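Fludora Support Portal
Ticket: Teleoperation, leader arm
Subject: Gripper closes late during recording, demonstrations not usable
Opened by: Tharushi Bandara
Product: Trernier follower arm with Skadlow hand controller
Opened: 2/5/25
Priority: Normal
Status: Waiting for customer confirmation

Tharushi Bandara wrote:

Good morning. We record demonstrations by remote control. One operator holds the Skadlow controller and the Trernier arm follows. The task is to pick up a lemon from the table and put it on a plate.

Since I updated the controller software, the gripper closes later than the operator presses the trigger. The arm itself follows well. Only the gripper is late. The operator presses, nothing happens for a short moment, then the fingers close. By this time the operator has often started to lift already, and the fingers close on air above the lemon.

I recorded 40 episodes yesterday and I had to throw away 12 of them for this reason. Please advise.

What I tried already:
- Restarted the controller and the arm in both orders. No change.
- Replaced the USB cable of the controller. No change.
- Closed all camera preview windows on the recording computer. Maybe a little better, but I am not sure.

Fludora Support wrote:

Hello Tharushi, thank you for the clear report. Could you tell us:
1. Is the delay also there when you are not recording?
2. Is the trigger value in the log late, or only the movement of the fingers?
3. Which gripper profile is loaded after the update?

Tharushi Bandara wrote:

Thank you for your answer.

1. Yes, also when not recording. I did not notice it before because we practice little without recording.

2. I opened the log of one bad episode. The trigger value rises at the correct time. The gripper command is sent immediately after it. The measured finger position starts to change only later. So I think the controller is good and the problem is on the side of the arm.

3. The profile is called "default_soft". I do not remember choosing it. Before the update we used a profile which my colleague made for the Mittal project, and I cannot find it in the list anymore.

Fludora Support wrote:

This helps a lot. The update moves custom profiles to a backup folder and loads default_soft. In this profile there is a filter on the gripper command, so that beginners do not crush objects. The filter makes the movement smoother, but it also adds the delay you see.

Please go to Settings, Gripper, Profiles, Restore from backup. If the old profile is not there, duplicate default_soft and set "command smoothing" to 2 (it is now probably much higher). Then home the gripper before you test. Without homing, the new value is not used.

Tharushi Bandara wrote:

The backup folder was empty, so I made the duplicate and set smoothing to 2. I did the homing. For the test I kept the same layout as in the bad episodes, with the blue and the green plate on one side and the lemon alone, standing away from them. I start every episode with the fingers open and the arm low over the table, and the operator has to come forward to the lemon from there.
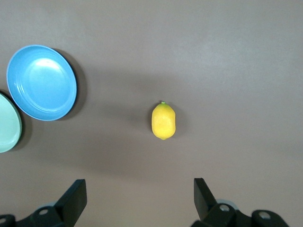

The delay is much smaller now. I asked the operator to work at her normal speed and not to wait for the fingers. In all the test episodes she got the lemon at the first try, except in 2, where she came in too much from the side and pushed it away. This was a mistake of the hand, I do not blame the software for it.

I have two more questions before we close.

First, can I keep the good episodes from yesterday together with the new ones? In the old ones the operator learned to wait after pressing, so there is a pause before each lift. I am afraid that the robot will learn the pause too.

Second, will the next update remove my profile again?

Fludora Support wrote:

For the first question: we suggest not mixing them. The pause is part of what you show to the robot, and a policy trained on both sets can hesitate at the grasp. If you need the old episodes, trim the waiting part in the episode editor and check that the lift still starts from closed fingers. Recording them again may be faster for such a short task.

For the second: please export the profile to a file (Profiles, Export) and keep it outside the installation folder. We have reported the empty backup folder to the development team and linked it to this ticket.

Tharushi Bandara wrote:

I exported the profile. We will record the old episodes again with the new setting, and I will compare the logs when we have the full set. Please leave the ticket open until then.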